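Parthorpe Association of School Boards
Member Services Support
Ticket 3131
Subject: Member district unable to cast vote in general meeting ballot; delegate record shows "lapsed"
Category: Membership records / Voting
Priority: 2
Status: Closed
Opened by: Keisha Quintanilla, Clerk to the Board, Jaltbridge School District
Assigned to: Member Services, Records Desk

Original request

I am writing on behalf of the Jaltbridge School District board. Our appointed delegate attempted to open the ballot for the spring general meeting on Monday morning and received the message "Your board is not eligible to vote at this meeting." The district has paid its annual subscription, and the receipt is attached. The delegate was appointed by resolution at our April meeting and the appointment form was submitted through the Plorix member portal the following day.

The portal shows our board as a full member on the first page and as "lapsed" on the voting page. I have signed out and back in, used a second browser, and asked the delegate to do the same from a different computer. The result does not change.

Please confirm (a) whether our membership is in good standing, (b) whether the delegate is recorded, and (c) what the board should do if the matter is not settled before the ballot closes. The ballot includes the proposed change to the rules on regional representation, on which our board has given its delegate written instructions.

Keisha Quintanilla
Clerk to the Board

Entry 1. Records Desk, 10:40 a.m.

Request received and logged. The subscription receipt has been matched to the payment ledger. Payment was received in full before the due date. Under the Association's bylaws a member board is in good standing from the date on which payment is received, and no further action by the board is required.

The answer to question (a) is therefore yes. The clerk has been informed by email. Questions (b) and (c) remain open.

Entry 2. Records Desk, 11:25 a.m.

Delegate record reviewed. The appointment form is present in the portal with the status "Submitted." It has not been moved to "Accepted." Forms normally move to "Accepted" when three conditions are met: the form is signed by the board chair or clerk, the resolution is attached, and the term of the previous delegate has ended.

The form is signed. The resolution is attached and legible. The previous delegate's term is shown as open, with no end date.

Asked the clerk to confirm whether the previous delegate resigned, was replaced, or completed a full term.

Entry 3. Reply from clerk, 11:52 a.m.

The previous delegate completed her term and did not seek reappointment. The resolution states that the new appointment "takes effect at the close of this meeting and replaces all earlier appointments." I had understood that this wording was enough and that a separate notice of resignation was not needed.

Entry 4. Records Desk, 1:15 p.m.

The clerk's understanding is correct. The bylaws allow a member board to replace its delegate at any time by resolution, and a notice of resignation is not required when the resolution clearly replaces the earlier appointment. The wording quoted meets that standard.

End date entered on the previous delegate's record, matching the date of the resolution. The new delegate's form was then moved to "Accepted." The portal now shows the new delegate by name on the district page.

Asked the clerk to have the delegate try the ballot again.

Entry 5. Reply from clerk, 1:48 p.m.

The delegate's name now appears correctly, for which I thank you. The ballot page still gives the same message, and the voting page still shows the board as "lapsed."

Entry 6. Records Desk, 2:30 p.m.

Fault confirmed from this side using a read-only view of the district account. The membership page and the voting page do not draw on the same list. The membership page reads the payment ledger directly. The voting page reads the roll of eligible members, which is prepared by the Association Secretary's office ahead of each general meeting and loaded into Plorix as a separate file.

Checked the roll. Jaltbridge appears on it under the name "Jaltbridge Union School District," with the status "lapsed." The district has used its present name since its merger with the Hutchins elementary district. No payment has been recorded under the old name since the merger, and the portal has treated it as a separate member that stopped paying.

Compared the whole roll against the payment ledger to see whether other boards were affected. The roll used for this meeting was built from an older copy of the member list. In total, 8 member boards are listed under former names. All of them had changed their names through a merger or a change of boundary. Of these, Jaltbridge is the only one to have reported a problem so far.

Ticket raised to the Association Secretary's office with the list attached. Priority changed from 3 to 2.

Entry 7. Association Secretary's office, 3:20 p.m.

The list has been reviewed and the finding is accepted. The roll of eligible members may be corrected after it is issued where the error is one of name or clerical entry and the board concerned was in good standing on the record date. It may not be changed to admit a board that was not in good standing on that date. Each of the boards listed had paid by the record date, and the correction may proceed for all of them.

The notice period for the meeting was 28 days and was properly given. Notices went to the mailing list, which carries the current names, and every affected board received one. The meeting notice is not affected by this error and does not need to be issued again.

Please load the corrected roll and report when it is in place. Votes already cast must not be disturbed.

Entry 8. Records Desk, 3:55 p.m.

Before loading the corrected roll, a copy of the present roll and of the ballot log was saved to the meeting folder. The ballot log records which boards have voted and at what time. It does not record how they voted.

First attempt to load the file was refused by Plorix with the message "Duplicate member number." The old and new entries for each merged district share one member number, and the portal will not accept two lines with the same number. Removed the entries under the former names and kept the entries under the present names. Second attempt accepted.

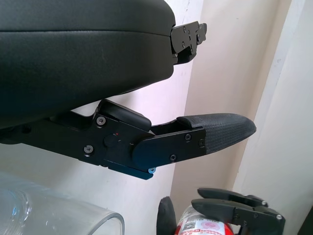
The ballot log was compared before and after the load. The number of boards recorded as having voted is unchanged, and each entry carries its original time. The voting page for Jaltbridge now shows "eligible, not yet voted." The same status is shown for the other corrected boards.

Asked the clerk to have the delegate try once more. Advised that the delegate should sign out fully first, as the portal keeps the earlier status until the session ends.

Entry 9. Reply from clerk, 4:22 p.m.

The delegate has signed in, opened the ballot and voted on all items. A confirmation was received by email. The board chair has asked me to request a short written statement of what occurred, so that it can be placed in the minutes of our next meeting. The chair would also like an answer to question (c) for future reference.

Entry 10. Records Desk, 4:50 p.m.

Statement for the minutes, approved by the Association Secretary's office:

"The Jaltbridge School District board was a member in good standing on the record date for the spring general meeting. Owing to a clerical error by the Association, the board was listed under a former name on the roll of eligible members and its delegate was at first unable to vote. The roll was corrected while the ballot was open. The delegate's vote was received in time and has been recorded. No fault lies with the board, its clerk or its delegate."

In answer to question (c): a member board that cannot use the online ballot may send a paper ballot to the Association Secretary, signed by the delegate and countersigned by the clerk or chair. It must arrive before the ballot closes. The paper form is kept under "Meetings" in the portal and can also be requested by telephone. If a board casts a paper ballot and later gains access to the online ballot, it should not vote a second time. Where two ballots are received from one board, the first to arrive is counted.

A vote may not be given by email or by telephone, and a delegate may not pass the vote to a member of another board.

Entry 11. Records Desk, follow-up

All boards on the corrected list were contacted individually and told that their entry had been changed. Two replied that they had seen the "not eligible" message and had assumed it was a matter of timing. Both have now voted. The others reported no difficulty.

Actions arising

1. The roll of eligible members will be prepared from the payment ledger and not from a saved copy of the member list. Owner: Association Secretary's office.

2. When a member district reports a merger, change of boundary or change of name, the Records Desk will close the former name in Plorix on the day the change is confirmed. Owner: Records Desk.

3. The delegate appointment form will include a box to state that the new appointment replaces an earlier one, and the end date will be filled in from that box. Request sent to the portal supplier. Owner: Member Services.

4. The message "Your board is not eligible to vote at this meeting" will be reworded to include the Records Desk telephone number. Owner: Member Services.

Entry 12. Reply from clerk

The statement has been received and will be entered in the minutes. The board has no further questions and is content for the ticket to be closed.

Ticket closed by Records Desk. Resolution code: roll corrected. Items 3 and 4 are carried forward under separate tickets.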